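Setting and Clearing: Table Layout in a Shared Student Kitchen

Project report, second-year module in Home and Interior Studies
Fadime Akyol

1. Background

The kitchen on the ground floor of Prurnside House is shared by two corridors. It has one cooker, one double sink, a run of wall cupboards and a single table that has to serve for preparing food, eating, and putting down whatever people are carrying when they come in. Students who live there complain about the table more than anything else in the room. They say there is nowhere to put a plate, although the table is a fair size and the kitchen is not especially busy outside the evening.

I chose the table as my subject after living in the house for a year. My first idea was to redesign the whole kitchen, but my tutor pointed out that I had neither the money nor the permission to move a cupboard. The project was cut down to one question: does it help if things on a shared table have a set place, and if so, what is the simplest way of giving them one?

2. What I read beforehand

Most of what I found on kitchen layout was about fitted kitchens and the distance between the cooker, the sink and the fridge. Very little of it covered tables. The module handbook has a short chapter on dining rooms, which was more useful than I expected. It makes the point that a tray works as a boundary as well as a way of carrying things. Once a tray is on a table, people tend to put small items inside it, and the rest of the surface stays clearer.

I also looked at how the canteen at the Baumgartner building is run. The trays there are stacked at the door, everyone takes one, and the tables are wiped between sittings. This works because people leave with their tray. In a house kitchen people do not leave with anything, and they often do not come back for what they left behind.

3. Method

The work was done in three stages.

In the first stage I only watched. I sat in the kitchen in the evenings with a notebook and wrote down what was put on the table, where it went and how it left again. I told the other residents what I was doing and put a notice on the door. I recorded 264 items in this stage. An item was anything set down and let go of, so a mug that was picked up and put down again in another spot was entered twice.

In the second stage I covered the table in white and put out a small number of trays and plates in fixed positions. The white covering was chosen so that crumbs and spills would show. I did not give any instructions in this stage. I wanted to find out whether people would use a tray without being told to.

In the third stage I added a short written note, stuck on the cupboard above the kettle, which said: "Small things in the tray please. Plates at the back." I then recorded items again in the same way, over a shorter period, and ended with 101 entries.

The trays were Pustel trays borrowed from the department store room. I tried the larger size first, but two of them side by side took up so much of the table that there was no space left to eat, and they went back.

4. Results of the first stage

Most of the items in the first stage were put down on the side of the table nearest the door. This was the case even when that side was already full. People coming in from the corridor set down bags, keys, post and shopping at the first place they reached, and then walked round to the sink. The far side was often free for the whole evening.

Crockery was the next largest group. Plates were usually left where the person had been sitting. When a second person wanted to sit there, the plate was pushed towards the middle, and by the end of the evening the middle of the table was a mixture of plates, lids and cutlery that nobody felt was theirs to clear.

Food packets caused fewer problems than I had thought they would. They were mostly taken back to the cupboard by the person who had opened them. I think this has to do with ownership. A packet of pasta belongs to someone, while the plates belong to the house.

5. Results of the second stage

The tray near the front was used from the first evening. Keys and teaspoons went into it, and later on tea bags, a lighter and a roll of tape. The tray at the far end was hardly used at all. I moved it twice, and it was only used when it stood within reach of a chair.

The position of the plates turned out to matter as well. A plate set out near the back edge of the table was taken and used, but other plates were seldom returned to that spot.
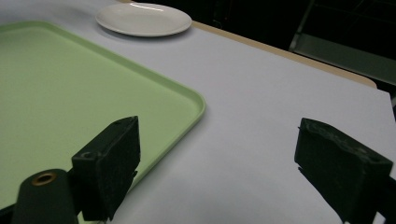
I had wondered whether people would put the tray itself away, since it was not part of the house equipment, and on one evening it did end up on the draining board. I put it back and it stayed where it was after that. The white covering was less popular. One resident said it made the table look as if it was waiting to be painted. It did show up the crumbs, and the table was wiped more often than in the first stage, although I did not measure this and can only say that the cloth was usually damp when I arrived.

6. Results of the third stage

The note had a clear effect on small things and almost none on plates. Keys, spoons and post went into the tray even when the owner was only in the room for a few minutes. Plates were still left at the seats. When I asked why, 4 residents gave me more or less the same answer, that reaching across the table to put a dirty plate at the back felt odd when the sink was closer. I should have seen this when I wrote the note. "Plates at the back" made sense from where I was sitting and from nowhere else in the room.

I changed the wording to "Plates in the sink please" for the last few evenings. There are too few entries after the change to say much about it.

7. Problems with the study

The residents knew they were being watched, and some of them were tidier when I was there. One told me so. The third stage was shorter than the first, so the totals cannot be set side by side. The house was also quieter towards the end, when several people were away on the Sorkurport field trip.

I changed the note part of the way through the third stage, which I would not do again. It would have been better to finish with the first wording and run a separate stage with the second.

8. Recommendations for the house

One small tray should be kept on the table at the door side, within reach of a chair. A second tray is not needed. The covering can come off, but a light-coloured wipeable cloth would do the same job and would be easier to wash. Clean plates should stay in the cupboard. The bag problem is separate and would be better dealt with by a row of hooks in the corridor — I have asked the house office about this and was told to put it in writing.

The trays went back to the store room in August, apart from the one by the door, which the department has let the house keep until the new intake arrives.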